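Student Team Teaches a Simulated Robot to Get Through a Doorway

17 Nov 2019
By Estrella Orozco
2 min read

Karla Tovar spent most of August on doors. She is in the second year of the robotics program at Cuevas, and her project group of four is building a home navigation task that runs entirely in simulation.

"We wanted to do kitchens first," she said. "Then we saw how often the robot failed before it even got into the room."

The group works in Wemora, a simulator the club picked up last year. A robot starts on one side of a doorway and has to reach a goal on the other without touching anything.

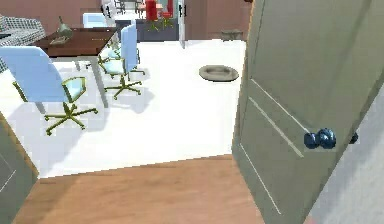 Each run gets 600 steps. Anayeli Trujillo, who writes the scoring code, said the door angle matters more than the furniture. "If the door is half open, the planner tries to cut the corner and clips it. Chairs are easier. You can go around a chair."

Of the 722 runs logged so far, the team threw out the first batch after finding a mistake in the collision settings. Tovar redid them over two weekends.

Their adviser, Sylvain Pons, has asked for a written report before the group enters the Nornberg student competition. "I want to see the failures in it too," he said.

Trujillo is still working on the turning speed.

Related
Lestorach club opens spring sign-ups
What the Nornberg judges look for
Anayeli Cortés on her first line follower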